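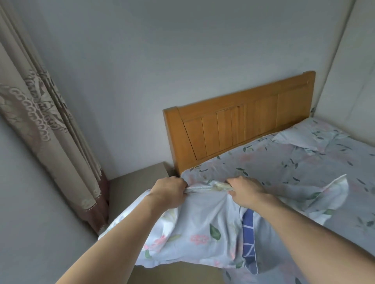
What does thread count measure?
Thread count is the number of warp yarns plus the number of weft yarns in a set area of woven cloth, traditionally one square inch.

Textiles in the Home – Unit 4 handout
Bed linen: fibre, weave, finish and care
Prepared by Juniper Nakamura

Read this before the practical. The weave samples are in the grey folders and have to go back in the same order. Bring your own pick glass if you have one. Glossary terms are at the end.

4.1 Thread count in practice

The definition above is simple enough. The trouble begins when yarns are plied. A two-ply yarn is two fine yarns twisted together and woven as one. Some sellers count each ply separately, which doubles the figure on the packet without adding anything to the cloth. A sheet with 218 two-ply yarns to the square inch can be sold as 436. Counted the ordinary way it is a 218.

When you compare two sheets, find out whether the yarn is single or plied, what the fibre is and how long the staple is. A 200-count percale in long-staple cotton will usually outlast a much higher count made from short, weak fibre. Short fibres work loose from the yarn with rubbing and form pills.

Most Australian retail labels give a count and a fibre. Few give the ply. You can check it yourself by pulling a single yarn from a raw edge and untwisting it between your fingers. If it separates into two distinct strands it is plied. If it falls apart into loose fibre it is single.

4.2 Fibres

Cotton. The most common choice. Absorbent, washes well, creases. Stronger wet than dry, so it stands up to repeated laundering.

Linen. Made from flax. Stiff when new and softer with washing. Takes up moisture quickly and gives it off quickly, so it suits humid summers. Creases heavily. Repeated sharp folding along the same line will eventually crack the fibres, so vary the fold.

Polyester and cotton blends. Cheaper, quick to dry, resist creasing. Less absorbent. They tend to pill because the broken cotton fibres are held on the surface by the stronger polyester.

Viscose from bamboo. Sold as "bamboo". The plant is dissolved and the cellulose is regenerated as a filament, so the fibre has more in common with other viscose than with raw bamboo. Soft and drapes well. Loses strength when wet and should be washed on a gentle cycle.

Wool is used in underlays, blankets and quilts but seldom in sheets.

4.3 Weaves

Plain weave (percale). One over, one under. Matt, crisp and fairly breathable. The term percale is normally kept for a closely woven plain weave of 180 or more.

Sateen. The usual pattern is four over, one under. The long floats lie on the face and give it a slight sheen and a smooth hand. Floats snag more easily than plain weave, so sateen is a poor choice where there are pets on the bed.

Twill. Diagonal ribs. Heavier and hard-wearing. Less common in sheets, common in mattress ticking.

Flannelette. A plain or twill weave, brushed to raise a nap. The nap traps air. New flannelette sheds lint for the first few washes and should be washed by itself.

Seersucker. Alternate groups of warp yarns are held at different tensions, which gives puckered stripes. It does not need ironing.

4.4 Prints and dyes

Patterned bedding is coloured in one of three main ways. In pigment printing the colour sits on the surface and is held by a binder. It is cheap and gives sharp detail, but it can feel slightly stiff and it rubs off along folds and edges. In reactive printing the dye bonds with the cellulose, so the cloth stays soft and the colour lasts longer. Yarn-dyed cloth is coloured before weaving. Stripes and checks are often made this way.

A quick test is to turn the fabric over. A pigment print is often much paler on the back. Yarn-dyed cloth shows the same colour on both sides. The test is not reliable on very thin cloth.

4.5 Case study: the Jerkilwood guesthouse

Jerkilwood is a small guesthouse outside Wavville. When Heriberto Tlapale took over the linen room there were 37 quilt covers in use, from several suppliers, with no record of age. Covers were thrown out when a guest complained.

He divided them into two groups by fibre and marked the inside hem of each with a laundry pen. Every wash was entered in a notebook. Covers from a supplier called Grajales were long-staple cotton percale. Those sold under the Ero label were a polyester and cotton blend.

Over one year the two groups wore differently. The Ero covers kept their shape and needed almost no ironing, but most had pilled across the top third, where the cloth rubs against hands, faces and stubble. The Grajales covers had not pilled. Several had frayed at the closure, because the buttonholes had been cut too close to the edge. Heriberto's view was that the cloth would have lasted much longer than the sewing.

The repair was to unpick the buttons, turn a deeper hem and fit cotton tape ties. It took nearly 20 minutes a cover. The guesthouse now asks for ties or a plain envelope opening when it orders.

Points to discuss in your group:

How could the notebook be improved? It recorded the number of washes but left out water temperature and drying method.

The two groups differed in maker as well as fibre. What does that mean for any conclusion about fibre alone?

Would the result be the same in a household, where one cover might be washed weekly and dried in full sun?

4.6 Laundering

Wash new bedding before its first use. This removes loose dye and much of the finishing starch, and it takes up some of the shrinkage. Untreated cotton can shrink by several per cent in length, so a cover that fits the quilt exactly in the shop may be tight after washing.

Close buttons and zips. Turn printed covers inside out. Do not fill the drum – bedding needs room to move, and a tightly packed load comes out with detergent still in the folds.

Warm water is adequate for ordinary soiling. Use hot water where the care label allows it and there is a reason, such as illness in the house or a dust mite allergy. Chlorine bleach weakens cotton over time and yellows some finishes. Oxygen bleach is milder.

Line drying is easy on the cloth, but long hours in strong sun will fade reactive and pigment prints alike. Hang coloured pieces in shade or bring them in once they are dry. In a tumble dryer, take cotton out slightly damp if it is to be ironed.

4.7 Storage

Store linen clean and fully dry. Starch attracts silverfish, so leave it out of anything going away for the season. Avoid plastic bags for long storage, especially in the tropics, where trapped moisture leads to mildew. An old cotton pillowcase makes a good storage bag. Line raw timber shelves with acid-free paper or washed calico.

Glossary

Float – a length of yarn that passes over two or more crossing yarns.
Hand – how a cloth feels when handled.
Nap – raised fibre on the surface.
Ply – one of the strands twisted together to make a thicker yarn.
Staple – the length of the individual fibres.
Warp – the lengthwise yarns, held under tension on the loom.
Weft – the crosswise yarns.

For the practical

Count samples A to F with the pick glass, warp first, then weft. Record both figures and the total. Pull one yarn in each direction from the spare strip and note the ply. Do not pull yarns from the mounted sample. Write-ups go in the tray outside the textiles room by 4 pm on the last teaching day in November. Late work goes to Juniper directly.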